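Mark the log, then the run
An opinion on how school robotics clubs score their work, by Delyth Skyrme
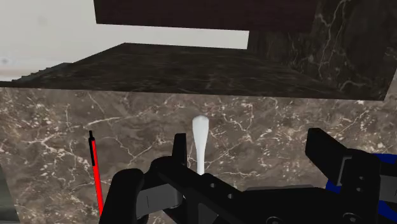
Where the points go now

The Hardale league awards nearly all of its marks for completed tasks. A team submits a controller, the controller is run in a simulated kitchen, and each run is scored as a pass or a fail. Our club at Dronton has entered twice under these rules. I think they reward the wrong work, and I would say so even if we had placed higher.

Take a small job: pick up a thin white object against a brown marble panel. The shape is slender at one end and wider at the other, and the gripper has to stop with the object between its jaws before it closes. A student can get that to pass by adjusting one offset until the number comes out right. Another student can work out why the offset was wrong in the first place. Both get the same mark.

What our logs showed

In November we ran 3000 attempts on the club machines, with the start position varied slightly each time. Of these, 1823 passed. The league's sheet has room for that figure and nothing else. Archana Bhatia sorted the failures by the stage at which they happened, and most of them came before the jaws had begun to move. The approach angle was at fault. We had spent three weeks on grip force.

Her table took two evenings to make and it changed what the whole club worked on next. It earned no points. Booker Okafor, who wrote most of the approach code, reckons he would have kept on raising the force limit until the season ended.

The case against

Ezekiel Marchetti runs the Pryor club and disagrees with me. His view is that a pass or fail result is cheap to judge and hard to argue with, and that written work favours schools with more staff time. The second point is a fair one. A log can be polished by an adult more easily than a controller can. I would answer it by capping the log at one page and having a judge put two questions to the student who wrote it - short ones, on the failures only.

He also says that students join to make a robot do things. So did ours. They still have to find out why it did something else, and at present they do that in their own time, unmarked.

What I would change

Give 40 per cent of the marks to the log. Require the number of attempts, the number of failures, and the stage of each failure. Publish the start positions after judging so that other clubs can repeat the runs. Jalano, the simulator we all use, already saves these to a text file, and reading it needs no extra software.

I have sent this to the league as a proposed rule change. The reply so far is that it will be looked at after the current season.

Contact: Dronton Robotics Club, newsletter desk | © Dronton Robotics Club | Back to top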